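About Prellico

By Graziella Costa
Last revised in December
4 min read

Prellico tests grippers, arms, cameras and controllers for people who are thinking of buying them. We don't sell any of it. We don't take a commission from anyone who does, and we have turned down two offers to become a "preferred partner", a phrase I still can't get anyone to define for me.

I started the firm with Noman Rana after we had both spent years on the buying side, signing for equipment on the strength of a three-minute film. The film always showed the same thing: a clean white bench, one object, one perfect pick. Then the crate arrived at the factory and the thing dropped every second bottle. Noman kept the crates. I kept the invoices. Between us we had enough for a business.

Our clients are mostly small packers, bottlers and repair shops. The largest has over 900 staff and the smallest has 7. They tend to come to us with a brochure in one hand and a good deal of doubt in the other, and we try to leave them with at least as much doubt, better aimed.
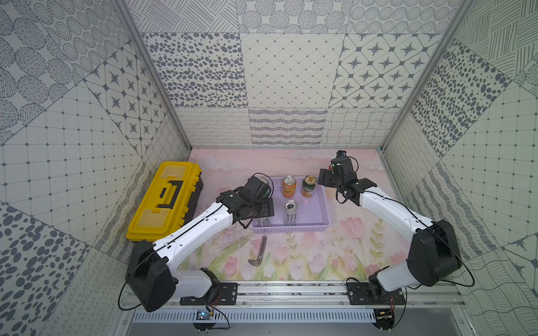 Grippers take up most of our time. Makers quote a payload and a closing force, and both figures are usually fair, but they are measured on a block that fits the jaws nicely. We would sooner see what happens among clutter. Drinks cans are a favourite of ours: smooth, easy to dent, and annoying when they stand near one another in a low-sided tray, where the jaws have to get down past the neighbours to take hold of one. Two arms share the cell, so we can also find out how a controller copes when the other arm is in the way. The patterned walls and the tulip mat stay up through all of it. A vision system that only works against plain grey is of very little use to a bottler.

Each gripper gets 99 attempts at a task, and we report every one of them, fumbles included. Makers sometimes ask us to leave out the early ones as "settling in". We don't. Your night shift won't either.

We have been wrong, and I'd rather you read it on our own page. We marked down the Pirow two-finger gripper for slipping, and the fault was in how we had routed our cables. The report was corrected and the old one is still there to read beside it. We were also too kind to the Uleck controller, which behaved beautifully for 12 days and then began to lose its position -- the client found that out before we did.

As for learned control, the subject of half our enquiries at the moment, we test it the same way as everything else. Some of it is good. Phuthong, a small outfit we had never heard of, sent us a controller with no brochure at all and it did better than we expected. I would like to see it do so again before I say any more.

Visits are by arrangement. Bring the object that gives you the most trouble, and please don't clean it first.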